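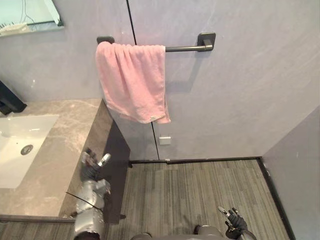

Mei Tillman dachte am Anfang, sie solle ihre eigene Arbeit wegerklären, so sagt sie es. Elf Jahre hat sie Hotelbäder geputzt, und dann kam die Firma und wollte, dass sie einer Maschine zeigt, wie man ein Handtuch von der Stange nimmt, faltet und wieder hinhängt. Sie hat eine Nacht darüber geschlafen und ist trotzdem gekommen.

Heute arbeitet sie in einem Übungsraum von Parnarel, am Rand von Nunico, im selben Gebäude wie die Verwaltung. Ein Waschtisch, ein Wasserhahn, eine Stange mit einem rosa Handtuch. Wer die Tür öffnet, glaubt für einen Moment, dass er sich im Stockwerk geirrt hat.

Der Auftrag kommt von Holloway, einem Reinigungsbetrieb mit 1618 Beschäftigten. Holloway findet seit Jahren zu wenig Leute für die Frühschicht und möchte, dass Roboter einen Teil der Handgriffe übernehmen: Handtücher wechseln, Becher und Zahnbürsten zur Seite stellen, die Platte wischen, Kleinigkeiten vom Boden aufheben. Für das Projekt wurden 16 Personen aus der Reinigung freigestellt. Sie bekommen den gleichen Lohn wie vorher, aber keinen Zuschlag für den frühen Beginn mehr. Darüber wird noch gestritten.
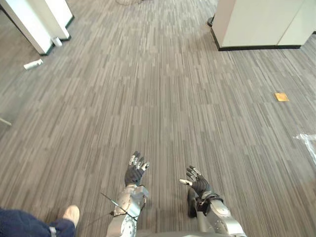
Foto: Parnarel

Die Schicht beginnt mit dem Boden. Clyde Castellanos, der den Raum leitet, lässt gerne Dinge liegen, die ein Gast auch liegen lassen würde. Papier, Folie, solche Sachen. Für einen Menschen ist das eine Arbeit von Sekunden, und man spricht nicht darüber. Für den Roboter muss jemand entscheiden, was Abfall ist und was vielleicht noch gebraucht wird. Ein gelber Zettel kann eine Telefonnummer sein. Frau Tillman hat dafür eine Regel aus dem Hotel mitgebracht: Was auf dem Boden liegt und beschrieben ist, kommt auf den Tisch. Die Ingenieure hatten diese Regel nicht, und sie steht jetzt in der Anleitung.

Seit Februar haben die beiden Gruppen 1372 Durchgänge gemacht. Castellanos führt darüber eine Tabelle, in der auch die schlechten Versuche stehen. Er ist gelernter Elektriker und kam über eine Umschulung zu diesem Beruf. Was ihn am meisten überrascht hat, sagt er, ist die Müdigkeit. Früher tat den Kolleginnen abends der Rücken weh. Jetzt klagen sie über die Augen und über den Kopf, weil man bei dieser Arbeit lange sehr genau schauen muss. Deshalb gibt es nach jeweils 30 Minuten eine Pause, und die wird wirklich gehalten.

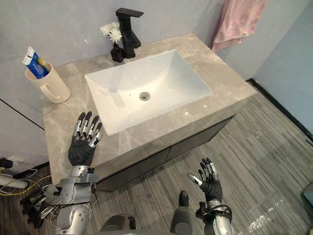
Wird Holloway wegen der Roboter Personal entlassen?
Bis jetzt ist keine Kündigung ausgesprochen worden. Der Betrieb hat schriftlich zugesagt, dass er während der Projektzeit niemanden aus diesem Grund entlässt; für die Zeit danach gibt es nur Gespräche.

Mit dieser Antwort sind nicht alle zufrieden. Einige Kolleginnen im Haus Jundale, wo der erste Versuch mit richtigen Zimmern geplant ist, haben ihre Fragen in einem Brief gesammelt. Sie wollen wissen, wer schuld ist, wenn ein Glas zerbricht, und ob die Zahl der Zimmer pro Person steigt, sobald eine Maschine mithilft. Das Zweite halten sie für das größere Problem. Ein Bad, in dem der Roboter gearbeitet hat, muss nach ihrer Meinung trotzdem ein Mensch kontrollieren, und für die Kontrolle ist im Plan noch keine Zeit vorgesehen. 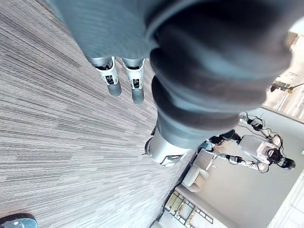
Castellanos findet diesen Brief richtig. Er hat ihn an die Wand neben seinen Schreibtisch gehängt und mit Holloway vereinbart, dass zwei der Frauen den Raum besuchen, bevor der Versuch in Jundale anfängt. Sie sollen selbst eine Schicht mitmachen und danach sagen, wie viele Minuten die Kontrolle braucht.

Und Mei Tillman? Sie möchte nicht zurück in die Frühschicht, aber sie vermisst das Hotel, die Gespräche auf dem Gang, auch das Trinkgeld. Im Übungsraum reist kein Gast ab. Dafür wird sie gefragt, wie man etwas macht, und das ist ihr in elf Jahren selten passiert. Ihr Vertrag im Projekt läuft noch bis zum nächsten Frühjahr. Für danach hat sie sich bei Parnarel beworben, als Anleiterin für die neuen Gruppen, und wartet auf die Antwort.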